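2024年5月5日

周日还跑来实验室,主要是想趁没人抢机位,把汉诺塔这批示教多录一些。上周 Jae-in Ra 把任务清单重新理过了,目标是500条能用的,到昨晚为止库里有161条,离得还远呢,但比我预想的好一点(我原来以为清洗完要掉到一百以下!)。

先记一下早上改的东西。Bimano 那套遥操作的夹爪映射我动了一下,之前主手捏到一半从手就已经合死了,套环老被挤飞,Kumiko 录的那批里有好几条都是这么废的。现在改成分段线性,前半程走得慢,后半程才快起来,手感舒服多了。配置存在 Cheon 目录下面,文件名后面加了 soft,旧的那份没删,谁要是用不惯就自己切回去,切完记得在日志里写一句。

另外一个是起始状态。我们一直都从“所有环按顺序套在一根柱子上”开始录,模型学出来的东西特别死板,环稍微歪一点它就不知道该干嘛了。Gerardo 上周开会提的办法我觉得挺对:起点随便摆,有的环在柱子上,有的散在桌上,甚至可以摆成不合规矩的样子,反正先学“抓起来、对准、套进去”这一段,规则以后再交给上层去管。所以今天录的全是散环开局,每条开始前手动打乱一遍,底座也跟着转个角度,不许老是摆正。 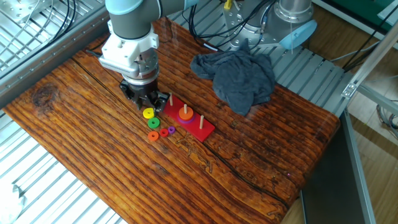 录下来的感受:最难的是抓取那一下。环平躺着,又薄,指尖得压得很低才够得着,可是压过头了力矩保护就跳,然后整条重来。我后来摸出来一个办法,先悬停一下,看准了再竖直往下走,别斜着插。斜着插看起来省时间,其实环会被推着跑,追着它满桌转,这种轨迹喂给模型纯属添乱。Myung-ja 说她更喜欢一根手指伸到环的孔里、另一根在外面夹,我试了几条,确实稳,而且抬起来以后环的姿态好预测。两种抓法要不要混在一起录,我拿不准,先在元数据里加了个 grasp 字段分开标,以后想筛也方便。

对柱子那一步倒没有想的那么难。下降的时候轻轻晃一晃,环自己就滑下去了。不过“轻轻晃”这个动作,我每次晃的方向都不一样,不知道动作分块那边学不学得到,等 Rostislav Tóth 回来问问他。他之前在 Varnitz 做插孔任务的时候应该碰到过一样的问题。

单条时长我卡在45秒以内,超了就直接丢掉,不剪。剪过的数据上次吃过亏,时间戳对不齐,查了两天才查出来,真的不想再来一遍了!每条最多2000帧,写盘脚本到了上限会自己停,停的时候蜂鸣器响一声,大家不要以为是急停。

失败的也留着,单独放到 Rera 的 fail 分区里。Kumiko 想拿它们训一个判断成不成功的小分类器,我跟她说好了,只要不是设备故障造成的都给她。掉环、套偏、夹空,三类标签先这么用着,碰到分不清的就填 other,后面写一句话。

还有几件零碎的:
固定相机的曝光锁死了,请别再开自动。木桌面本来就偏红,自动白平衡一会儿一变,红环橙环跟桌子混成一片,分割那边已经抱怨过了。
打乱的时候不要偷懒,同色的环也换换位置。我回放的时候发现自己总爱把环扔在底座同一边,下午起改成抽签定区域,左、右、近、远轮着来。
主手左边那个踏板有点粘脚,踩下去回弹慢,会多录一小段静止。脚本里我加了静止裁头(只裁头,不动中间),踏板还是得换,已经写进采购表了。

六月初要给第一版策略做评测,Jae-in 希望在那之前把500条凑齐。按今天的速度来得及,前提是机位别再被占掉。明天上午 Myung-ja 接着录,我把打乱用的抽签表贴在显示器旁边了,下午我过来先跑一遍回放检查,再决定夹爪映射要不要继续调。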